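I run a small online shop selling phone cases and camera straps, and since I moved it over to Plisero last March my inbox has filled up with the same handful of questions from other sellers. So I put my answers in one place. I'm a seller like you, I don't work for any of these companies, and if your numbers look different from mine, trust yours!

## Getting started

**Do I need a registered business to sell on Plisero?**

Not for your first 800 orders, at least not on the plan I'm on. After that they'll ask for a tax number and you get a few weeks to send it in. I'd do it early, to be honest, because my payouts were paused while they checked my papers and that was a long, grumpy month.

**Can I bring my listings over from Ernach?**

Yes, with the export file. I moved 2,569 listings that way (most of them color variations of the same few cases) and 44 came through with the wrong size options. Fix those by hand before you switch anything live. The titles also get chopped if they're long, so have a quick scroll on your phone, where most of your buyers are going to see them anyway.

**Is it worth keeping both shops open?**

I did for a while. Then I sold the same strap twice in one evening and had to write a very apologetic email. If you do run both, pay for something that syncs your stock — I use Kotian, and it's a bit ugly but it updates fast enough for me.

## Shipping and pickup

**Should I offer locker pickup?**

I would! Plenty of my customers aren't home during the day and love being able to grab a parcel at 9 p.m. on the way back from somewhere. You turn it on under delivery options, pick Lotel as the carrier, and set a maximum parcel size. Please do set the size. I skipped it and somebody ordered a tripod bag that wouldn't have fit in any locker on the planet.

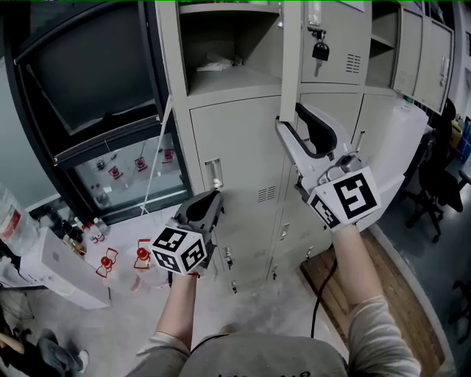 *A beige locker cabinet with several doors open.*

**How long does a parcel stay in the locker?**

With my settings it's three days, and then it goes back to the depot and you pay for the return trip. The buyer gets a text when it arrives and another one the day before it's due out. I send my own little message too, and I get far fewer returns that way.

**What if the customer says the locker was empty?**

Ask them for the pickup code and the time they opened the door, then open a claim with the carrier that same day. Don't refund first and ask later, like I did. The claim form wants the order number, the parcel weight and what you paid for postage, so keep those somewhere easy to find.

## Money stuff

**When do I get paid?**

Once the parcel is marked as collected, plus a short holding period. Locker orders can take a little longer than home delivery, as some people leave their stuff until the very last minute.

**Can I charge extra for pickup?**

You can, but I fold it into the item price. I tried a separate fee and watched people wander off at checkout — it was a tiny fee, too.

**Do you do one-on-one setup help?**

Sorry, I can't at the moment, the shop eats all my hours. Send me your question through the contact form and if a few people ask the same thing I'll add it to this page.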